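3.2 Clutter and where people put things

Households in the Gidside sample kept most daily items on one kitchen surface. Bread, bottles, keys, post. Of 27 homes, 19 had no fixed spot for any of teh four.
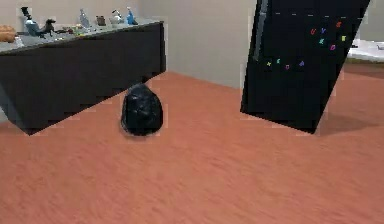

Vlček objects that a fixed spot matters less than a short walk, and that our diary sheets never asked about distance. Fair point -- we added it in the second round, 13 homes only.

Hallways were worse. Things get set down on the way thru and stay there, mostly near doors. Bedroom doors left open all day, per the diaries.

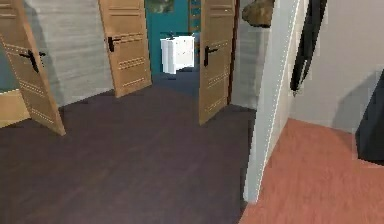 Figure 4. Hallway with dark plank floor and open wooden doors.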